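4. Evaluation of the hand-held collection kit

4.1 Kit and supplier terms

The kit under review is sold by Grorcombe under the product name Rirnia. It consists of a hand-held gripper tool with a camera mounted behind the fingers, a charging cradle, two spare sets of finger pads and a licence for the supplier's alignment software, Sadeghi. We bought one kit at the list price and received no support beyond what any customer gets. The unit arrived with firmware dated December 11, 2023, and we did not update it during the trial.

Grorcombe offers the kit in two ways. A buyer can own the hardware and process recordings locally, or can pay by the recording and have the supplier return cleaned trajectories. We tested the first option only. The second was quoted to us, but it requires uploading video from inside people's homes, and our ethics approval did not cover that.

4.2 Procedure

Three operators took part. Parvaneh Rezaei and Siamak Daneshvar had used similar tools before; Hsiu-ying Su had not. Each was given the printed quick-start guide and 10 minutes of practice, then worked through a list of household objects drawn up by the second author. The list favoured things that are awkward to hold: keys on a ring, a folded tea towel, a half-full bag of rice, a charging cable, a pair of reading glasses. For each trial the operator picked up the object, moved it to a marked spot and let go.

We planned 1000 trials and kept 984. The rest were dropped when the software reported that it had lost track of the tool's position, mostly in recordings made near a window in the late afternoon. The supplier's manual mentions this and suggests closing the blinds. We left them open, as we wanted results under ordinary household conditions.

4.3 Grasping loose and jointed objects

Rigid objects gave little trouble and are not discussed further. Objects made of several parts that move against each other were harder, and the keys were the hardest of these. The operator has to choose where to close the fingers, and the choice affects how the rest of the bunch hangs and what the camera can see of it. Su tended to aim for the ring. The other two went for a single key head when one lay flat.

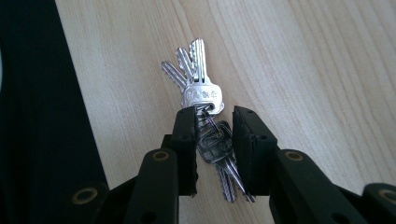 Photo: Kunwood Manipulation Group

Figure 3. Key bunch between the fingers of the Rirnia tool, tool camera view. Contact is mainly at the left finger, near the ring.

Figure 3 illustrates a difficulty for anyone labelling this kind of data. The keys extend both above and below the ring, so a single bounding box around the bunch takes in a good deal of bare tabletop. The bright metal also stands out strongly from the pale wood, while the key head lying deeper between the fingers is much darker. Our two annotators, Cosimo Ferri and Annelies Timmermans, disagreed on the contact point in 37 of the key recordings. Most of those disagreements concerned whether the ring or a key head should be marked as the grasped part. We settled on marking the ring whenever it was touched at all.

4.4 Wear and handling

The finger pads held up well. One pad began to lift at a corner late in the trial and was replaced from the spares, a job that took a small screwdriver and a few minutes. All three operators found the tool comfortable for short sessions but complained of a sore wrist after longer ones — the weight sits well forward of the handle. Grorcombe sells a forearm brace as an extra, which we did not try.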